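4.3 Color of the container and the time needed to find an object

In the previous part we reported how the participants described their own storage habits at home. We now turn to the search task, where the same 29 participants looked for small household objects in open containers. The question was simple: does the color of the container change how fast a person with reduced contrast vision can find the object, when the lighting and the size of the container stay the same?

Earlier work in the Padar apartments (Hourani and Lyons) suggested that residents prefer white containers because they "look clean" and match the furniture. The preference was strong, and we found it again in our interviews. However, Hourani and Lyons did not measure search time, and their residents were asked about empty containers only. Baek and Jeon later observed that residents often took a container to the window before they searched in it. We read this behavior as a sign that the inside of the container did not give enough contrast, although other explanations are possible, for example that the kitchen lamps in those apartments were weak.

For our task we used containers in 4 colors: white, gray, dark blue and cyan. Each participant completed 11 searches in each color, with a short rest after every color. The order of the colors was changed between participants. The objects were keys, buttons, bottle caps, small balls and sewing thread on spools, and they were placed by the same assistant (Ye-seo Yeon) who did not speak during the search. All sessions took place in November in the north room at Pendmont, with the curtains closed and the ceiling lights on. We did not allow the participants to lift or tilt the container, but they could bend forward as much as they wished.

The results were less uniform than we expected. For dark objects, the white container gave the shortest search times, and this agrees with the common advice given to families. For light and bright objects the advantage disappeared. White buttons in the white container were the most difficult combination of the whole task, and three participants gave up at least one of these searches. Gray was never the best color for any object, but it was also never the worst. Several participants called it "boring" and said they would not buy it.

The more interesting case is that of bright objects in a colored container. Here the difference of lightness between the object and the background can be moderate, while the difference of hue is large. A yellow object against cyan is a pair of this type (Figure 3). Both colors are fairly light, and in a gray-scale photograph they can come close to each other. Still, the participants found yellow objects in the cyan container faster than in the white one, and they reported less effort. The exception was a small group with yellowing of the lens, for whom the gain was much weaker – this group is discussed in Section 4.5.
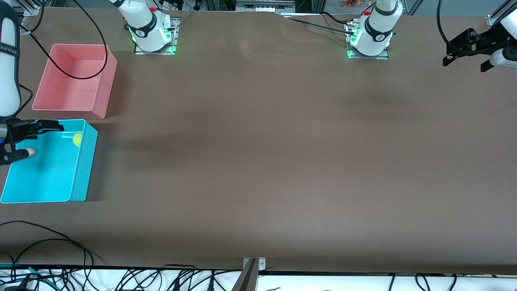
Figure 3. Yellow on cyan: a small yellow ball near the back wall of a cyan plastic bin.

The position of the object also had an influence. Objects near a wall of the container took longer to find than objects in the middle, in all colors. The effect was largest in the dark blue container, where the walls threw a shadow on the bottom, and smallest in the white one. Participants who searched in a fixed order, usually from the near side to the far side, were less affected than those who looked first at the middle and then here and there. We had not planned to record the search order, and the notes on this point are therefore incomplete.

We should mention one weakness of the comparison. The dark blue containers came from a different maker (Burnis) and had a slightly rough bottom, while the other containers were smooth. Ryu scoring of surface glare, which we applied after the sessions, showed lower glare for the rough bottom. Some part of the difference between dark blue and the other colors may come from this and not from the color itself. We repeated the analysis without the dark blue container, and the order of the remaining colors did not change for any type of object.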